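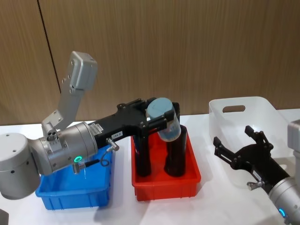

Blue bin and red bin, side by side on the white table.

Sorting cups into bins

By Sosina Sisay
Mar 2, 2026
215 shares | 3 comments

I own too many cups with lids. The regular mugs are fine, they hang on hooks and stay there. The trouble is the plastic ones, which for years lived in a deep lower cabinet where they fell over every time the door opened. The lids ended up at the back with the cake pans. When we moved to the apartment on Vorarley Street I packed all of it in one carton, and the carton sat in the hall closet until last month.

The fix was small open bins. I didn't want anything with a cover, and I didn't want a drawer insert that only fits one drawer. A plain rectangular bin can go on a shelf, come out onto a table and go back again. I paid $20 for the lot at the Skyrme hardware store, which I thought was a little high, but they're thick enough to carry full.

Color does the job of a label. Blue is for cups we use at home. Red is for cups that leave the house – car, work, soccer. White is for whatever I haven't decided on yet. I did try labels once, on a set of pantry jars, and they peeled at the corners inside of a month. With colored bins I can tell my son "red one" from the other room and he goes to the right place.
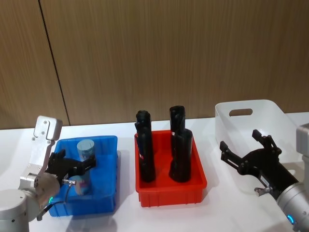

A light blue cup upright in the blue bin, with the red and white bins farther along.

Cups go in standing up. If they lie down you can fit more in at first, but then one rolls under another and you're digging again. Tall things should go in the deeper bins if you have a choice. Mine are shallow enough that a tall cup sticks up over the rim, and I've come to like that, as I can grab it without looking down into the bin. The shelf above has to be set higher, though. I moved mine up one peg and lost the space where the cereal used to go, so the cereal is now on top of the refrigerator.
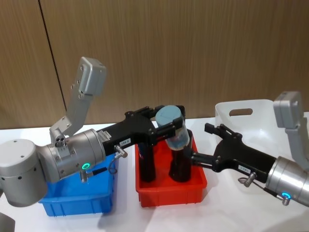
Lids were the part I put off longest. I used to keep them in a separate bag, and matching them up at seven in the morning was bad enough that people just drank from whatever didn't need one. Now every cup is stored with its lid on. The clear one with the light blue lid, held over the red bin there, is the kind I mean: cup and lid stay together and move from place to place as one thing. A cup that's put away damp with the lid on will smell, so ours sit open on the rack overnight and get closed up the next morning.

A cup that's been in the white bin since the last time I checked goes to the thrift store box. I check when I change the shelf paper, and that will be April. There's a green tumbler I already know I'm going to argue with myself over.

I still haven't found a place for the straws.

3 comments

Dale R.
We keep straws in an old toothbrush holder. It goes through the dishwasher.

marnie_k
Do the bins slide around on the shelf? Mine do, and I ended up putting a rubber mat under them.

Sosina
A little, when they're nearly empty. I might try the mat.

Recent posts
Moving the cereal, part one
What I kept from the hall closet
Shelf paper that comes off clean
Soup for a cold week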